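Can a Robot Do the Laundry Yet?
Student project report, Plavedside
Margit Sipos, Erdal Çınar, Clémence Caron
Advisor: Burgi Holzer
30/06/2021

Summary

We wanted to know whether a two-armed robot can take over one ordinary chore, folding, at a level a household or a small shop would accept. We picked folding because everyone on the team does it, it needs no special tools, and it is easy to tell when it has gone wrong. Our short answer is that the robot can finish a simple fold on a good day, and that we would not leave it alone with a basket of laundry.

Background

Robots have worked in factories for decades, mostly with parts that keep their shape. Cloth does not. A towel dropped on a table twice will land two different ways, and every pull changes the shape again. Rozália Vida, who manages the linen room at the Gastbridge guest house, let us watch a morning shift before we planned anything. Her staff fold without looking much at their hands. They shake the cloth out, find two corners by feel, and are done in a few seconds. Most of our trouble came from those first two steps.

Method

The robot was driven by a person for the practice runs, and a program trained on those runs (we called it Vass) then tried the same job. We recorded 1000 practice folds and split the work between the three of us. For the final test we gave Vass 44 attempts. A fold passed if the edges met within 3 centimeters and no part of the cloth was left hanging out. We wrote the rule down before testing so that we would not be tempted to be kind.

Each attempt started with the cloth flat on the table. We know this is the easy version. Sorting a pile and pulling out one piece is a separate problem, and we ran out of semester.

Results

Vass did the first fold well and the second one badly. Once there were two layers, the fingers often caught only the top one. Corners were the weak spot throughout. 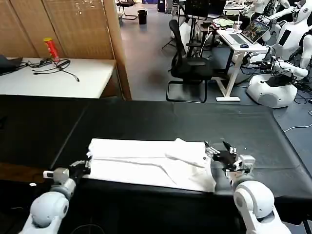 Speed was the other problem. Even the good attempts were far slower than the staff at Gastbridge, and someone had to stand by to reset the cloth after a miss. If you count that person's time, the robot saved no work at all.

We also tried a thin shirt from the Tratlow thrift store. It went so poorly that we left it out of the test. Sleeves need their own plan.

Discussion

A shop that folds one kind of flat item all day is the closest fit for a machine like ours. A home is harder, with mixed sizes and fabrics and nobody paid to reset things. Clémence thinks touch sensing in the fingertips would fix the layer problem. Erdal would put the money into more practice data first and suggests 3000 folds. We did not settle this.

Next steps

Next year's team should start with cloth dropped at random and keep our pass rule so the results can be compared. The practice log and the grading sheets are with Burgi Holzer.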